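Home | Forums | Workspaces | Classifieds | Log in

Tendadico Forums > Workspaces > Shelving and storage

Blue shelving units, keep or repaint?

14 replies | 3 shares

elikem_s
We have blue shelving in the room where we do small assembly work. The units came from Pumley and they are full of the usual stuff. The room has dark ceiling beams and it is very bright up there. The table is light wood. One half of the group wants to paint the shelves gray so the place looks calmer. The other half wants to leave them alone and spend the money on bins. I'm supposed to come back with an answer by Tuesday. Has anyone painted metal shelving that's already in use, and was it worth it?

niamh conneely
Don't paint them. We did 4 units in our old place and the paint chipped everywhere a box slid in and out. By January you could see the old color on every front edge. Emptying them took longer than the painting.

finbarr_n
Mine held up fine. Did you scuff the powder coat first? If you spray straight over it, it will peel. Sand it, wipe it down, prime it, and give it a full week before anything heavy goes back on.

niamh conneely
We sanded. Maybe not enough, but we did it.

Tamsin D.
Leave the blue. A strong color at the back of a room is useful when you have people in and out. "It's on the blue shelves" is a direction anyone can follow. If they're gray you'll be saying third one from the door, no, the other door.

elikem_s
That's a fair point. We do say that all the time.

clodaghm
I'd worry more about the table. Light wood tops show everything. What's the finish on it? If it's bare you should get something on it before you spend a cent on the shelves. We use Tikusix oil, two coats, and it wipes clean.

finbarr_n
Oil on a work surface where you handle small parts is a bad idea in my opinion. It leaves a film for days and the parts pick it up. Water-based poly.

clodaghm
It does not leave a film if you wipe off the extra after 40 minutes. It says so on the can. Poly scratches and then you have to redo the entire top.

finbarr_n
We've had poly on ours for 3 years and I've touched up one corner. Agree to disagree.

elikem_s
I don't know what's on it. It was like that when we moved in. Water doesn't bead on it, so probably nothing.

clodaghm
Then it's bare. Do a test patch underneath with both and see which one you like.

Tamsin D.
On bins: get them before you do anything else. Pick one size that fits the shelf depth and stick to it. We mixed three sizes and lost a lot of room behind the short ones. Ó Gríofa had a 32-pack of the clear ones with the label slot. Clear is better than colored if the shelves are already blue.

niamh conneely
Second the clear ones. Label the front and the lid, people put lids back on the wrong box.

finbarr_n
Is the brightness a problem where you work, or just overhead? If you get glare on the table, a matte finish matters more than which product it is. Gloss under strong light is miserable for small parts. Bright colored pieces you can find anywhere, but black on a shiny top disappears.

elikem_s
Overhead mostly. I hadn't thought about gloss, so matte it is, whichever one we use. I'll tell them we keep the blue, order bins, and do the test patch under the table. The gray people won't be happy but they can choose the labels.

Tamsin D.
Can you post the room? Hard to judge the blue from a description.

elikem_s
Attached. You get the shelves and the ceiling, and a bit of the table on the left.
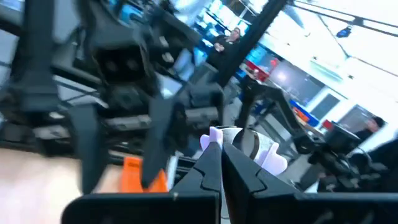
Blue shelving at the back, light wood tabletop lower left

Contact | Forum rules | Back to top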